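August, by Nadine Geagea
Filed under: Live music, Grumbling

So the Stosska reunion is on. Noltport Town Hall, Saturday, doors at seven, and my inbox has had four separate emails telling me this is the "original line-up". I bought a ticket anyway, and I'd like it noted that I went in with my eyes open.

Let's talk about "original". Stosska made their first record with five people. Of those five, I can find one on the current poster, and that's Njoroge Nzioka, who played bass on half of it and left before the tour. The singer is Femke Dierckx, who is a very good singer and who joined two albums later. The drummer is her cousin. If you squint at the fine print it says "featuring original members", plural, and I've emailed the promoter to ask who the other one is. No reply yet.

I don't mind a band changing its people. Bands are like footy teams, you barrack for the colours. What I mind is the wording, and the price that comes with the wording. My ticket was $251 once the fees went on, and the booking fee alone was $23. The hall seats 1,045, so somebody is doing all right out of this, and I doubt it's the cousin. 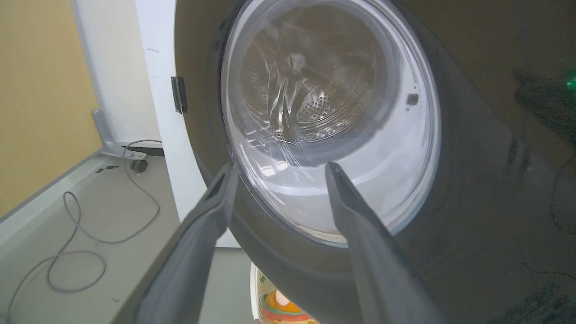
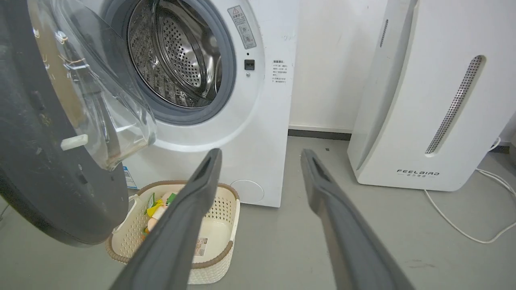
The other thing I'm wary of is the set list. The press blurb promises the whole of Stirnisden, start to finish, "as it was meant to be heard". I own that album on vinyl and on CD and I can tell you side two has a nine-minute instrumental that was never meant to be heard by anybody sober. It goes round and round like a load of towels, and if you've ever stood there staring at the little holes in a steel drum, you've had the experience already and saved yourself the booking fee. I'm told they've "reimagined" it. In my experience that means longer.

Mwajuma Mwaipopo saw them do a warm-up show at the Wattanapong a few weeks back and reckons I'm being a sook. According to her the harmonies were spot on and Femke did the big ballad without a backing track. Maybe so. She also told me the Pejman Mazandarani solo shows were life-changing, and I sat through one of those behind a pillar while he tuned a lute for most of the first half. I like Mwajuma a lot but I discount her reviews by a third.

What would win me over is pretty simple. Play the singles at the speed they were recorded. Let Njoroge have a mic and tell the story about the van. Leave the lights low and skip the video montage of blokes who aren't in the band any more - it's a bit rich to put their faces on the screen and not their names on the cheque.

I'll be up in the balcony, row F, with a choc top if they still do them. I'll write it up when I'm home, and if the promoter gets back to me about that second original member I'll put the name in the comments.

6 comments | 11 shares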